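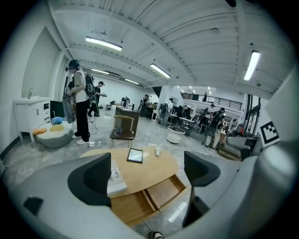 Why do old ink drawings end up with holes where the lines used to be?

The ink eats the paper. Iron gall ink is acidic and full of iron, and over a couple hundred years the two together break the sheet down right under the pen stroke.

Ok thread. Been promising this one since summer and I have a train ride

Iron gall ink = oak galls (the hard little balls wasps leave on oak trees), iron sulfate, gum arabic, water or wine or beer. Everybody in Europe wrote with it for centuries. Letters, deeds, music, drawings. Goes on kind of pale, turns black in the air, then browns with age

So that warm brown ink in old master drawings? A lot of the time it was black when the artist did it. Not always, bistre and sepia are brown from the start. But a lot of the time

Two things go wrong. One, acid. Making the ink produces sulfuric acid, and acid chops up cellulose. Two, spare iron. If the maker used too much iron sulfate there's iron left over that never bonded with the tannins, and it speeds up oxidation of the paper. Second one is sneakier

Every maker had their own recipe and most of them were bad. Two letters same year same desk, one is perfect and the other is lace

What I'm working on is the Olano drawings at Yorath. 208 sheets, pen and ink, mostly harbor views and a lot of ships rigging. Rigging is the worst. Hundreds of thin lines crossing and every crossing has double ink

Whole works on paper collection is 4,000 items so this is a small slice. It's the slice that's falling apart though

Stages, if you want to look at your own family papers:
first the line glows dull greenish yellow around the edges under UV
then brown halo you can see in normal light
then you see the line from the back
then cracks
then bits drop out

If you're at cracks please stop unfolding it. I mean it. The fold is where it goes

Iqra Mughal taught me the survey method, she's done it for way longer than me. You hold the sheet flat on a support, look front, look back, raking light, write a grade. Do not flex it to "see how strong it is." I have watched a grown man do this

Grades on our sheet go 1 to 4. We had 6 fours in the first box. I went and got a coffee
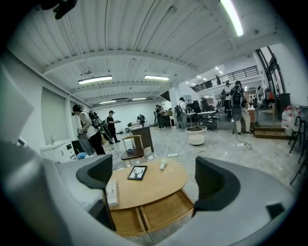 and then came back and did the second box, which was better. Mostly twos. One gorgeous three with a lighthouse where the whole dark side of the tower is crosshatched and you can see daylight thru it

Testing: there's a paper strip soaked in a chemical called bathophenanthroline (yes I had to look up the spelling, yes again). Dampen it a tiny bit, blot, press on the ink line for a few seconds. Pink = loose iron(II) in there. No pink = probably less worry, tho it misses the other kind of iron unless you do a second step

Every one of the fours went pink. Bright pink. So did a bunch of the ones, which is the annoying part. Looks fine now, isn't going to stay fine

So why not just wash it. Fair question, everyone asks it

Water moves the iron. Get a sheet a little damp and the loose iron travels out of the line into clean paper and starts the same damage there. A half wet treatment can be worse than nothing

The proper wet treatment is a calcium phytate bath and then calcium bicarbonate. Phytate grabs the iron, bicarbonate takes care of the acid. Then usually a gelatin size. Works well on the right object. But it's a full bath, you're floating a sheet with cracks in it, and anything with watercolor or red ink on it is out. Stamps too, collector's stamps bleed like crazy

Olano sheets have wash on nearly all of them. So, no baths for most

What we do is local mends. Very thin Japanese tissue, precoated with gelatin, dried. Then you reactivate with the smallest amount of moisture you can get away with, on a sponge under blotter, and set it on the crack from the back. Press. Wait. Gelatin over wheat starch paste becuase it goes on with less water, and there's evidence it holds on to some of the iron

One bad sheet takes me a full day. Ultan Hegarty does one before lunch and his look better. Whatever Ultan

Storage matters more than any of that, sorry, boring. Keep the humidity steady and not high. Iron gall damage takes off when it's damp. Flasonik loggers in every cabinet now, and the one by the outside wall was spiking every night when the heat went off. Moved the drawers. Cheapest conservation I have ever done

Also no sinking (interleaving!! phone) no interleaving with whatever paper was in the supply closet. Get proper acid free, buffered is fine for most ink on paper

Someone in replies asking about lamination. Old fix, people glued silk or cellulose acetate over the whole thing. Silk goes brittle, acetate yellows and shrinks. We have 8 sheets with silk on both sides from some earlier campaign and nobody wrote down what adhesive. Those are going to Grolura, they have the gear to figure out what it is without taking a sample

Can't post closeups of the drawings yet, rights stuff, should be sorted in November. The lighthouse is first I promise

Q from DMs: is ballpoint as bad. Different problem, ballpoint mostly fades. Blue black fountain pen ink, some of those ARE iron gall, but modern ones are way milder. Your journal is ok

Another: can I scan grandma's letters. Yes if they lie flat on their own. Don't use the feeder. Don't press the lid down on anything crackly. Photo from above with a window to one side is plenty

And don't tape it. Tape is a whole other thread and I will get mad

Ok my stop. Will add the survey form link when I find a version without my lunch order written in the margin

edit: it's tannins from the galls not "tannings", fixed it in the other post, can't fix the one everyone shared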